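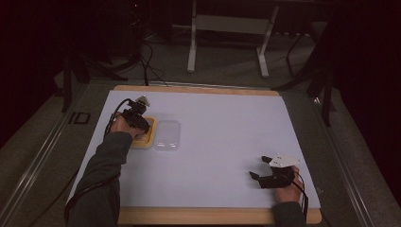 Alby Lockyer reckons most bad sessions with hand-held grippers come down to the cable, and he would have you sort that out before touching any software. The steps below follow his order.

Section 4: Setting up the table and the hand grippers

By Alby Lockyer, December
Filed under: Workshop builds > Robot arms & grippers

1. Lay a plain pale sheet over the tabletop and pull it flat. Tape it underneath, not on top.

2. Plug in the left gripper first, then the right. Nivomley numbers them in the order they connect.

3. Run each cable back past your wrist with enough slack to reach the far edge of the table.

CAUTION: Keep cables clear of stand legs. A snagged cable can pull the plug out of the board.

4. Open and close each gripper fully, 2 times. The open reading should settle near 983 and the closed one near 381. If they are swapped, tick "Invert" in the Grornard panel.

5. Put one small object on the sheet and close the jaws on it gently. Stop when the reading holds steady – squeezing harder only bends the fingers.

6. Save the profile under your own name.

Note: If you share the bench, load your profile again each time. Hand sizes change the closed reading more than you would expect.

Comments

Tôn: My right one sticks at 872 when open. Any ideas?

Alby Lockyer: Slacken the pivot screw a quarter turn and do step 4 again.

Plenlow: Step 2 caught me out, I had them the wrong way round all evening. Could it go in bold?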